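## 3.2 Sorting and folding at the table
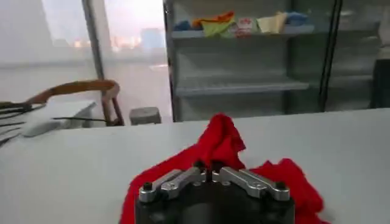
**Figure 2.** Red cloth on the white table, crumpled, with a fold bunched up in the middle. Wooden chair behind.

Kristóf Juhász objected to the word "crumpled" in an earlier draft: it lumps together a cloth dropped from the hand and a cloth that has been sat on, and the two don't fold the same way at all. Fair point. We kept the word but split the codes. *Dropped* means the cloth fell or was put down with no visible attempt at order. *Pressed* means it has set creases from being under something. The word crumpled, from here on, covers both, and where it matters we say which.

Setting. The shared laundry room and the long common room next to it, Larska building, ground floor. November. Residents bring washing out of the dryers and fold wherever there's a surface. Most of them use a table. A few fold standing up, against the chest, and a few don't fold at all (see 3.4). We sat in evenings only, so morning folders are missing from the data and we can't say much about them. Judit Deák thinks they are faster. No evidence either way.

Materials. Field notes, short interviews, and the fold log. The log has 708 entries, one per item folded, typed up from paper sheets the same night. Six households agreed to be followed closely; the rest show up in the log as "other." Two of the six dropped out of the interviews but let us keep their entries. Clothing with fastenings was logged separatly and is not discussed in this section. Flat cloths only: towels, napkins, tablecloths, pillowcases, squares of fabric with no fixed job.

### 3.2.1 Finding the corner

First thing people do with a heap of cloth is look for a corner. Sounds obvious, wasn't in our coding scheme. Added after the first week, when Ákos Tóth noticed that the pause before a fold was often longer than the fold. The hand goes in, comes out with an edge, follows the edge along. If the edge is hemmed, the fingers ride the hem. If not, people tend to lift the whole thing and let it hang, and the corners drop out by themselves.

Lifting from the middle is the other opening move. Pinch anywhere, pull up, shake. Interviewees were a bit ashamed of this one. Norbert Rácz, who folded for a hotel for years, called it "the lazy grab" and then did it himself on the next four pillowcases. Works fine for small pieces. For a big tablecloth it costs a second step, as the corners end up bunched underneath and have to be fished for.

We coded openings as:

- corner first
- edge first, then corner
- middle lift
- spread flat with palms, no lift

Spread flat was more common on tables than we expected and almost absent on the tops of the machines. Reason is probably dull: machine tops are narrow, ridged, and somebody's detergent is on them.

### 3.2.2 The surface

Smooth tables divide people. Katalin Sipos, in her comments on the coding, says a slick top is good for spreading and bad for creasing, the lower layer slides away when you press the upper one. Several residents said the same thing in their own words. One puts a towel down first and folds on top of that. Another holds the near edge against the table with her hip, which took us a while to see, since it looks like standing.

Color came up too, though not in the way we asked. We wanted to know if strong colors on a pale surface made edges easier to find. Mostly shrugs. What people did say was that reds are kept apart and so get folded last, alone, often after the good pile is already stacked. Red items in the log are therefore overrepresented at the end of sessions, and any comparison by color is confounded with tiredness. We don't make one.

Chairs matter more than the tables in one respect. The chair nearest the table is where the finished pile goes, or the coat, or the unfolded rest. When the chair is taken the pile stays on the table and the working area shrinks with every item. Folds get smaller. Thirds turn into quarters. This was not planned for in the log but the notes are clear enough on it, and the Pledavden pilot had a similar remark in its margins that we'd ignored.

### 3.2.3 What counts as folded

No agreement. For some households a cloth is folded when the edges match; for others when it fits the shelf. One resident stopped at half and smoothed it twice, and for her that was done. Early on we tried a cut-off (at least two folds, edges within a finger's width) and gave it up, too many items we'd have to call unfinished against the word of the person who finished them. The log now records the folder's own judgment, with the number of folds beside it.

Left open: items returned to the heap. They happen often enough to be annoying. A cloth is picked up, turned over, put back down more or less as it was, and something easier is taken instead. Ákos codes these as false starts. Judit codes them as sorting. Both codes are kept in the table in 3.3, in seperate columns.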